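The case for a fixed handicap in regional distance running

The Stomitz league has used a rolling handicap since its second season, and the argument for keeping it is familiar. Each runner's start time is recalculated after every race from the mean of their last three results. In theory the field converges on the line together. In practice it converges on whoever has had two poor results and a good night's sleep.

The difficulty is the window. Three races is too short to separate form from noise on courses as different as ours. Iklow is flat and sealed for its whole length. Prinder climbs 117 metres in the first third and is run mostly on loose gravel. A runner who performs to an identical standard at both will record times the formula reads as a collapse in fitness, and will be given a generous start at the next round. The course adjustment meant to correct for this is a single multiplier per venue, set before the Prinder route was changed and never revised.

Consider what this does to incentives. A runner eased through Prinder in February loses few points, as the lower placings are closely bunched, and gains a start at Iklow worth far more. I do not suggest that anyone sets out to do this. The rule rewards it all the same, and a rule should be judged by what it rewards.

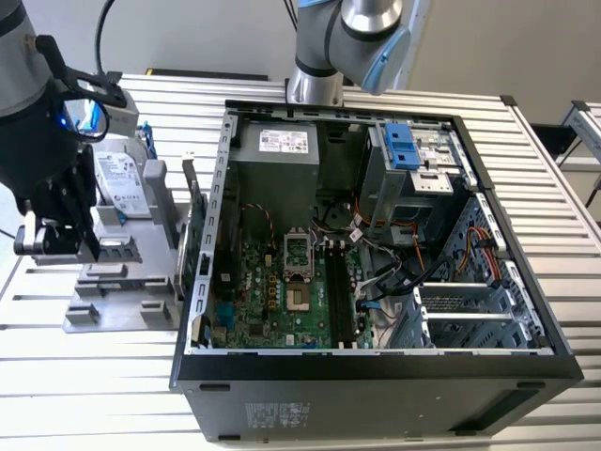
A fixed handicap would be assigned once, before the opening round, from the best two results of the previous season on any measured course. It would stand until the final. Runners who improve would collect the benefit of improving, which seems to me the point of training through a winter. Those returning from injury could apply for a single reassessment at mid-season.

The usual objection is that a fixed mark kills interest by the halfway stage. The league's own results do not bear this out. Of the 2000 points on offer across last season, the eventual winner took 1605 under the rolling system, and the title was settled with two rounds left. It is hard to see how a fixed mark could produce a less competitive finish than that.

A second objection is more serious. New members have no prior season to draw on. The Tiêu club handles this by starting newcomers from scratch for one race and assigning a mark on the result. It is crude -- a first race is rarely a fair sample -- but the error is at least confined to one group and one season.

The rules meeting is on 26th October. The motion as drafted would only lengthen the window from three races to four. That reduces the noise slightly and leaves the incentive where it was. I will be voting against it, and would ask other clubs to do the same until the fixed mark is put forward as a motion of its own.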